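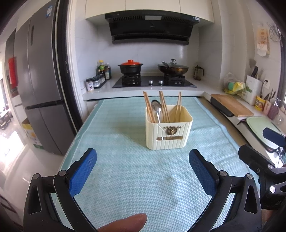
I'm still not sold on sorting chopsticks by color. Sewwandi's message makes it sound like a cure for everything, and I've heard that before about drawer trays. Look at my ribbed cream holder, the one with the gold deer head on the front. The chopsticks are in three groups, the lighter ones off to the right, and there's a spoon in with them. Tidy enough. But the reddish ones lean way out over the rim, and no sorting fixes a holder that's too short for what's in it.

On March 25, 2020, Sewwandi Siddiqui wrote:
> Group them by color and you'll never hunt for a matching
> pair again. I did all 22 of mine and it took no time.
> Keep the metal spoons somewhere else, they scratch.

Scratch what? I've kept spoons in with wood for 20 years and can't find a mark. And does anyone dry theirs before they go in? I'd worry about that long before color. If somebody has tried the taller Limeck holder, tell me whether it tips over.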